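Bratora Learning Commons – Community Help
Topic: School and Club Projects

Simulated kitchen task for a student robotics club: scope and scoring

Posted by Rodel Layug

I serve as faculty advisor to the Dikthorpe student robotics club. Our members have 26 class meetings to complete a kitchen task in simulation, using two robot arms with five-fingered hands. The final demonstration is in January and will be judged by staff from outside the department.

The students have proposed that the robot close a microwave door, press a button on the keypad, and then lower the lever of a toaster. I have two concerns. First, the members disagree on whether all three actions should be scored as a single attempt or separately. Second, the simulator runs slowly on our laboratory computers, and a full attempt often ends before the second action begins. May I ask how other clubs have handled the scope and scoring of a project of this kind?

Our members are in their second year. They have written simple motion scripts but have not trained a control policy before.

Posted by Alcides Benavides

I would advise scoring the actions separately. When our club at Rodrigues completed a similar project, we recorded 663 attempts during the first term under a single pass-or-fail rule, and the log told us very little. A run in which the hand missed the door by a finger's width received the same mark as a run in which the arm never moved. We rewrote the score sheet before the second term and kept it to 4 lines: reached the object, made contact, completed the motion, returned to the start position. Each action has its own sheet.

I would also reduce the scope. The door is a suitable first task for second-year students, as an open hand can push it and no grasp is required. The keypad is considerably harder. The buttons are small and the fingers are wide, and our students spent most of a term on that problem alone.

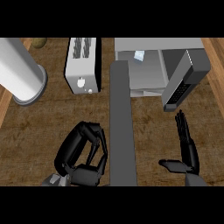
Begin every attempt from the same starting pose, and save that pose to a file that only one member may edit. We permitted each student to adjust the arms before a run, and the results from different students could not be compared. Once the door task passes reliably from the fixed pose, vary the door angle a little at a time.

With regard to speed, lower the rendering quality during practice runs and restore it for the demonstration. Shadows in particular may be turned off. The physics settings should remain unchanged – a larger time step will cause the fingers to pass through thin parts such as a door panel.

By the end of the second term our log held 2692 attempts, most of them run overnight without the display window. I am willing to share the blank score sheet on request.

Posted by Flevar

Agree on separate scores. Check the lab's graphics drivers also. Ours were out of date and the simulator was using the processor for everything.

Posted by Rodel Layug

Thank you both. The members have voted to begin with the door and to postpone the keypad until the toaster lever has been completed. Mr. Benavides, I would be grateful for a copy of the score sheet.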